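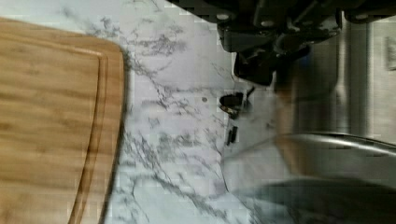 Worktop and fingertips

[x] Anything small and black on the marble gets picked up and identified before power on. I found a curved clip and a little black rectangular piece beside the chopping board, right under a fingertip. Neither has a part number, so they've gone in the tub marked Novholm and I've asked Junaid to have a look. If you lose a clip off this gripper, please tell me, I'd much sooner hear it from you than go hunting!

[x] Fingertip edges. Run a thumbnail along the underside of each one. Mine felt fine, no nicks. The spare pair in the drawer is a different story (somebody has had a go at them with a file, I think) so don't fit those until Ladan has measured them.

[x] Bracket bolts. Look first, then nip them up with the short key. Not the long one, it's far too easy to lean on.

[x] Wipe the marble. Crumbs end up by the metal edge on the right-hand side and then they get everywhere.

Cables

[x] Loops clear of the counter with the arm at its lowest working point. I park the gripper over the near edge of the board for this one, as it's the position where the cables hang worst. I like to see 9 cm between the bottom of any loop and whatever is under it. We passed, though with less to spare than in February.

[ ] Cable ties at the wrist. Not done. Two want replacing and we're out of the small size, so I've put them on the Plunitz order along with the grease.

[x] Jog each joint end to end, slowly, with one hand on the stop. Listen as much as you look. You're waiting for a tick or a tug, and if you get either, stop there and write down the joint and the angle.
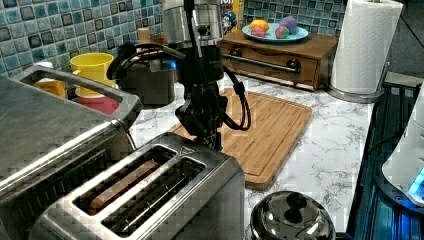

The one I always take longest over is the left-hand bend, where the cable swings out wide before it comes back to its fitting. It looks alarming and it's meant to be like that. Kamonchanok once tidied it in against the arm for me, very neatly, and we had a wrist fault the same afternoon. So leave the slack alone, and if the sleeve has gone shiny on the outside of the curve, turn it a quarter and make a note.

[x] Housing screws on the upper section. All tight.

[x] Emergency stop, both buttons. Press, check the arm holds, reset, press again. Please do both, even when you're in a rush and the first one behaved.

[x] Hours on the counter written down. We grease at 500 and we've got 27 to go, so next time, basically.

Things on the counter

[x] Toaster oven and pop-up toaster where they should be. The lead from the toaster oven goes down the far left side, nowhere near the arm's sweep. Check the plug end too, not only the bit you can see from the front.

[x] Chopping board flat. Press all four corners, and if it rocks there's something underneath.

[x] Paper towel holder standing on its base on the right, well back. It's tall, and it's the thing the elbow meets first if anyone shifts the drawer unit.

[x] Plate of fruit on the drawer unit. It can live there, but the drawer stays shut while the arm's moving.

[ ] Tape marks for the drawer unit. Half of them have peeled. I'd like proper ones done before the Memon trial starts, and I know I said that last time.

[x] Back row along the tiles: jars, the pot, the yellow one with the handle, cereal box. Nothing leaning forward.
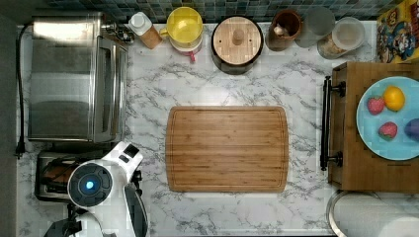
Dayana Pacheco

Few more comments while I've got the sheet open. Signed off 21/08/2022 with two items left open, the ties and the tape, and I'm happy for the Nurkar cell to run at reduced speed until they're closed. Full speed needs my initials or Kausar's.

I've cut the old list down to 19 lines and moved the software bits onto their own page, so if you're looking for the backup check, that's where it went. The torque values are still on the card inside the cabinet door. Don't copy them onto a sticky note, the last note had a wrong one on it and it stayed up for ages.

Ladan, could you measure those spare fingertips when you've got a minute? The calipers are back in the top tray.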